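El brazo Zoubi lleva dos semanas en mi mesa y sigo sin creerme el folleto. Promete «mantenimiento de PC sin manos» y cuesta más que los 15 ordenadores viejos que tengo en el taller. Skododano, el programa que lo mueve, tarda 502 segundos en calibrar. Los he cronometrado.

El martes lo puse con una torre de sobremesa abierta. Quiero que suelte un conector SATA, nada más. Los cables de alimentación van por donde les da la gana, y eso en las demos no sale nunca.
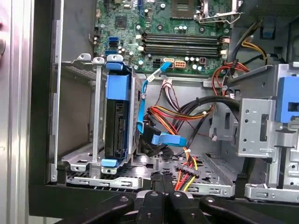
¿Merece la pena automatizar esto en casa? Por ahora, con un destornillador y algo de paciencia se va más rápido.

En el foro de Starkby juran que con unos 300 intentos el agarre mejora. Puede ser. Yo he bajado la fuerza de la pinza al mínimo y apunto cada fallo en una libreta. Si en mayo sigo igual, lo desmonto y aprovecho los motores.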